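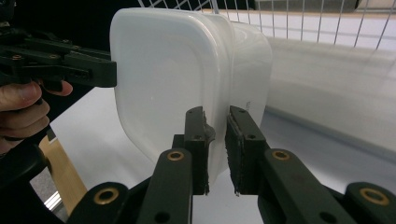
White plastic storage container with raised rim.

To: Members, Lillavach Guild of Needlework and Paper Crafts
From: Sigrún Norðdahl, Workroom Secretary
Date: March 22, 2020
Subject: Re: Storage of shared materials in the Imcombe workroom

Dear members,

Thank you to those who replied to the notice on workroom storage. Several of the replies raised the same points, and I am answering them together. Arnar Oddsson's message is quoted in part below, as it covers most of what was asked.

Arnar Oddsson wrote:
> I have read the proposal to move all shared thread, trimmings and card stock
> from the open shelves into lidded containers. I have no objection to this in
> principle. My concern is with the long wall, where the shelves are only deep
> enough for one row. If the containers are stacked, the lower ones will not be
> used. I would also ask what is to become of the pattern drawers. The labels
> on them were written out by hand, and some members know their way around
> by those labels and nothing else. Finally, may we know the cost, and whether
> members' own boxes left in the room are covered by the new rule?
>
> There is also the matter of the button tins. I do not believe they should be
> emptied without a list being made first.

On the shelving. The long wall has been measured again. The usable width is 1550 millimeters per shelf, a little less than the plan allowed for. Containers will be placed in a single row and will not be stacked on that wall. Stacking two high will be permitted on the short wall beside the ironing table, where the shelves are further apart. Anything used less than once a season will go to the upper cupboard, and a sheet listing the contents will be fixed inside the cupboard door.

On the pattern drawers. These will stay as they are. The drawers date from 1922 and were part of the original fittings of the room, and no change to them was ever intended. The wording of the first notice was unclear on this point and I apologize for it. The handwritten labels will remain in place. Where a label has come loose, please leave it in the drawer and tell me. Please do not use tape on them.

On cost. The sum set aside for the whole reorganization is 60 dollars, to be spent on labels, card dividers and replacement lids. No new furniture will be bought. Members who have clean, lidded containers at home that they no longer need are invited to offer them. Round tubs are difficult to fit and should not be sent. Containers that have held paint, solvent or strong spices cannot be accepted, even after washing — the smell passes into wool very quickly.

On members' own boxes. The rule applies to shared materials only. Personal boxes may be kept under the cutting table, one per member, with the member's name on the short end facing out. Boxes with no name on them will be set aside by the door and kept there until the end of the quarter.

On the button tins. Mr. Oddsson's point is accepted. The tins will not be emptied or combined until a list has been made. The large tin marked Cullus contains matched sets, several still on their original cards, and these should be kept together. The mixed tins may be sorted by size first and color afterward. Members willing to take a tin home to sort are asked to write to me directly, stating which tin they would like.

One further matter was raised by two members separately. The cotton thread is at present arranged by maker, with the Kurian spools on their own rack. It has been suggested that all thread be arranged by color instead. There are good arguments on both sides, as the Kurian thread is heavier than the rest and is easily picked up by mistake. For now the rack will stay where it is, and the other spools will be arranged by color. Spools with less than a needleful or two remaining may be placed in the basting jar.

The label sheets have been prepared and there are 100 labels in the first set. Please use the plain wording given on the sheet, with the material first and the color or size second: "Ribbon, narrow, blues" or "Card, heavy, cream." Labels go on the front of the container, never on the lid, so that lids can be exchanged between containers of the same size.

The workroom is closed to members at present and no sorting will take place there until further notice. Work that can be done at home, such as the tins and the card dividers, may go ahead. Members expecting to collect a personal item from the room should write to me before making the journey to Imcombe.

Replies to this message go to the whole list. Please write to me privately about individual boxes or keys.

Yours sincerely,
Sigrún Norðdahl
Workroom Secretary
Lillavach Guild of Needlework and Paper Crafts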